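About the Biltimus Robot Club

Biltimus is the after-hours robot club at Kokon College. We meet at 4 in the old cookery room, which has good light, white worktops and a sink that sighs. The club began when the college bought a robot arm for an open evening, used it to wave at parents, and put it in a cupboard. A few students asked whether it might be happier doing something. It now has a second arm for company and a full diary until the end of term.

What we do

We teach robot arms to do small household jobs, slowly. A job starts with a student steering the arms by hand while the cameras record. Once there are enough good runs, we train a program on them and let it have a go by itself. Then we go back and record more runs, having learned which of our good runs were not very good.

Our first job was putting pens in a pot. After that came folding a flannel, which took most of a winter and is still referred to in the club as "the flannel". This year's job is coffee beans: moving them between a bowl and a small brown dish. It was picked by a show of hands, and most of the hands belonged to people who had been up late.

By May we had 794 recorded runs. We threw out 60 of them, mainly for sneezing, leaning on the table, or forgetting to press the button until the interesting part was over. Each run is watched back by 2 members who weren't steering, and they are not kind. 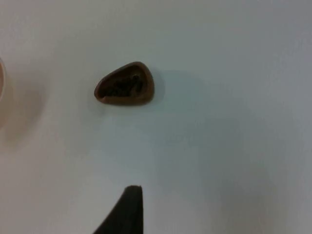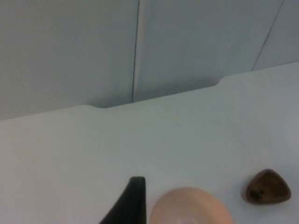
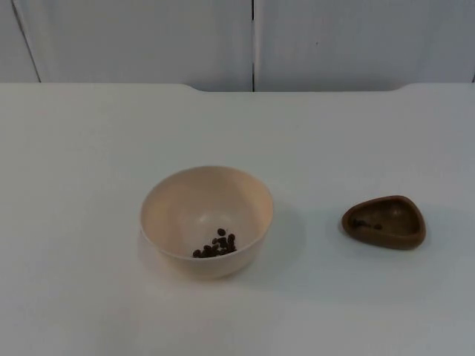
The bean job on the white worktop: the brown dish appears in all three views, and the beans in the bowl show up best in the last.

Beans are harder than they sound. They are small, they roll, and they are much the same colour as the dish, a choice we made with our eyes open and have regretted since. Changing the dish would mean starting the recordings again, so the dish stays. New members usually suggest a white one in their first week. We let them finish.

The Onishi Cup

Once a year we enter the Onishi Cup, a friendly contest between school and college clubs. Each team brings one household job and gets a table, a socket and an hour. Judges give marks for the job itself, for the notebook, and for how well the team explains what went wrong. We have been placed 4th for the job and 1st for the explaining, which tells you where our practice has been going.

The travelling kit goes in a set of crates called Vimitz, after the label on the one we found first. If you are asked to carry Vimitz to the van, bend your knees.

Who can join

Any student at Kokon, from any course. You don't need to have written a line of code. We have members from catering, joinery and music, and the steadiest hands on the controls belong to the music lot, who mention it. Jobs go round in turn: steering, setting the table, watching back, writing up. Setting the table is the one people try to swap, and they can't.

There is no fee. Bring a notebook, tie back long hair, and leave drinks on the shelf by the door. Please don't eat the beans. They have been on the worktop more often than any of us would like.

Finding us

Go in by the side entrance, past the bike racks, and follow the corridor until it smells of toast. The door is propped open until half past four. After that, knock hard, as we may be watching a bean.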